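Demonstration gathering (robot learning)

From the Katside Reference on Automation

Demonstration gathering is the work of recording examples of a task so that a learning system can be trained to carry it out. In robotics the examples are usually recordings of a person doing the task, each paired with a record of how the hand or tool moved. A single recording is called a demonstration or an episode. A set of episodes covering one task, or several related tasks, is called a demonstration set.

The term is used mainly for work with objects, such as picking, placing, stacking, pouring and folding. Walking and flying robots are more often trained in simulation, and the methods used for them are covered in a separate entry.

Methods

Three methods are in common use. In teleoperation, a person steers a robot arm from a distance with a second arm, a joystick or a tracked controller. In direct guiding, the person takes hold of the arm and pushes it through the motion. In hand-held gathering, there is no arm at all. The person carries a gripper with a camera fixed to it and does the task with the gripper as if it were a pair of tongs.

Teleoperation gives the closest match between the recording and the robot that will later use it, as the joint angles are recorded directly. It is slow, and the arm has to be moved to each new site. Direct guiding needs little equipment, but the person's hands and body often block the camera. Hand-held gathering gives up the joint record in exchange for speed and easy transport. The path of the gripper must be worked out afterward from the camera images, from a motion sensor in the handle, or from both.

Hand-held grippers

A hand-held gripper has two fingers joined to a handle or housing by a linkage. The fingers are normally the same shape as those on the target robot, so that an object held in one can be held in the other in the same way. Finger pads are often brightly colored or marked. This helps the software find the fingers in the image and measure the opening between them. On the Kocsis pattern the opening is read from the image alone. The Sosico pattern adds a sensor at the pivot.

The camera moves with the gripper, so the fingers stay in nearly the same part of every image while the surroundings change. A model trained on such images learns to relate objects to the fingers. It does not depend on a fixed view of the room. The drawback is a narrow working view. An object to one side of the gripper may be out of sight until the person turns toward it, and a model with no memory of earlier images cannot take it into account. 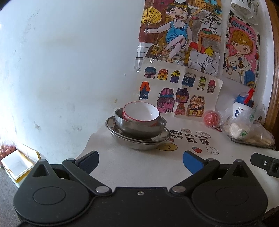 Vol. 4, p. 141

Choice of sites

Early demonstration sets were recorded on bare laboratory benches. Models trained on them tended to fail when the table, the wall or the lighting was changed. Later sets include ordinary rooms with printed table covers, pictures on the wall and objects that play no part in the task. Patterned cloth is of particular use. Drawings and lettering on a flat surface have edges and colors like those of real objects, and the model must learn that they cannot be picked up.

Tableware is a common subject. Bowls and plates are found in nearly all homes, they nest in a known order, and they come in materials that look very different to a camera. Stainless steel reflects its surroundings, so its appearance shifts as the gripper approaches. White ceramic shows little surface detail, and the rim may be the only part with a clear edge. A nested stack also tests finger placement, as the fingers must close on one rim without catching the next. Clear bags and wrappers are difficult for depth sensors and are sometimes left on the table on purpose.

Procedure

A gathering session begins with calibration. The gripper is opened and closed fully, and the two end positions are stored. If the path is to be recovered from images, the person then moves the gripper slowly through the work area so that the software can build a map. Plain walls and shiny tables give poor maps. Printed cloth and wall pictures give good ones.

Episodes are then recorded one after another. The starting positions of the objects are changed between episodes, either by hand or from a printed list. The Piltik protocol sets 105 episodes per site for a single stacking task and requires a new map after any change to the furniture. Larger sets are built by adding sites. Adding episodes at a site already covered gives less benefit once the main starting positions have been recorded.

The person holding the gripper is asked to move at an even pace and to keep the free hand out of view. Failed grasps may be kept if the person recovers and completes the task, as these episodes show the model how to correct an error. Episodes that end in failure are marked and stored apart.

Checking and labeling

Each episode is checked for lost tracking, dropped images and clock error between the camera and the motion sensor. Tracking is most often lost when the gripper is very close to a plain surface. Such episodes are cut or rejected. Trimming removes still periods at the start and end, which would otherwise teach the model to wait.

Labels are usually short. A typical entry gives the task, the site number, the objects moved and the result. Some sets add a written instruction for use with models that take language input. Printed text within view is not normally labeled, although it may be blurred if it includes names or addresses.

Limits

A person with a hand-held gripper can reach positions that a given robot arm cannot. Paths must therefore be tested against the arm before training, and those outside its reach are dropped. Force is a further gap. Most hand-held grippers record position only, and a model trained on position may squeeze too hard or too lightly. Set size is also a weak guide to quality. A set of 1000 episodes from one table may be less useful than a smaller one recorded in many rooms.

See also: Calibration; Gripper, parallel; Imitation learning; Teleoperation

Entry last revised 31/12/2025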